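Cleaning a dark grey worktop without leaving smears

prullton_flat
Posted January 30, 2019

We moved in with a matt dark grey worktop and I can't get it to look clean. Every wipe leaves streaks, worst in the evening when the lamp is on. I have tried washing-up liquid and a Visteck spray. Is there something better, or do I put up with it?

Gavalas
2 likes

It is probably leftover soap. Go over it with plain warm water and a well-wrung cloth, then dry it straight away with a clean tea towel. You may need to do that a few times before the old residue is gone.
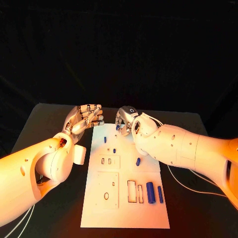

After that, use one small drop of washing-up liquid in a full bowl – no more. Leave out fabric softener when you wash the cloths, as it coats the fibres and ends up on the surface. For greasy finger marks I use white vinegar and water, but check what yours is made of first. Vinegar is bad for marble and limestone.

cultlow72

Baby wipes

hobside

I wouldn't use baby wipes, they left mine worse. Agree about drying it. Ours still shows marks by the hob and I only bother with it at weekends.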